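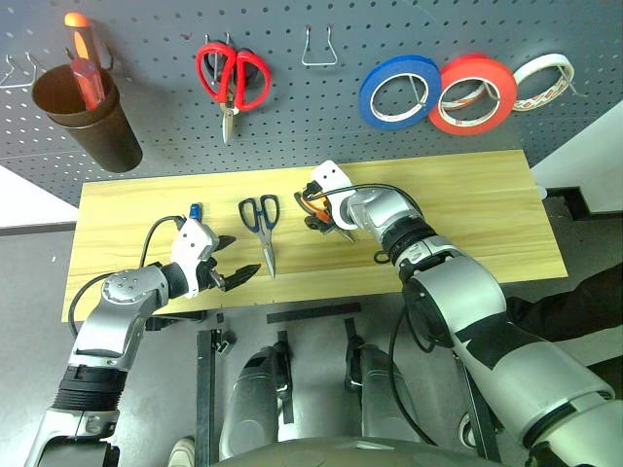

Ticket 3179: right gripper lets go of hand tools during pegboard task

Opened: 2023-09-11
Reported by: Idun Blomqvist
Assigned to: Hugo Palacios
Cell: Gurdale, two-arm station
Status: Open, waiting for part

Problem

Right gripper opens partway while carrying a tool from the table to the pegboard. The log shows a grip force fault, code 174, and then the arm holds position. Left gripper has not faulted. Scissors landed on the floor once, next to my foot. I hit the stop and nobody was hurt.

Steps tried

1. Restarted the controller. Fault came back on the next run.

2. Swapped scissors for pliers. Same fault, so it isn't the shape of the handle.

3. Cut arm speed to 82 percent. Fewer faults, but still there.

4. Checked the right wrist cable. Hugo moved the connector by hand with the arm parked and the force reading dropped to zero, then came back. 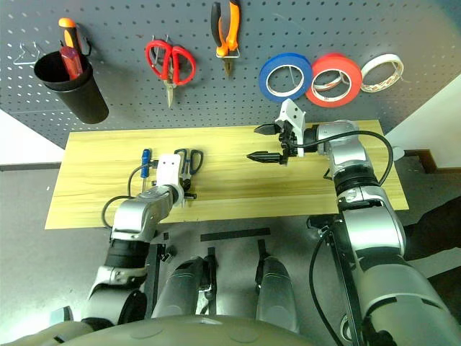 The reading drops only when the wrist is turned past a certain point – the cable gets pulled there and the connector shifts. Hugo reseated it and ran the task 5 times. Four runs were clean, the last one faulted.

Comment from Rainer Voß

Please don't tape the connector. We did that on the Backlund cell and it hid the fault until the pins wore out. Order a new cable and leave more slack at the wrist.

Comment from Hugo Palacios

Cable ordered, due in October. Until then the right arm runs at low speed and people stay behind the floor line while it is moving. Any 174 fault – stop and add it to this ticket.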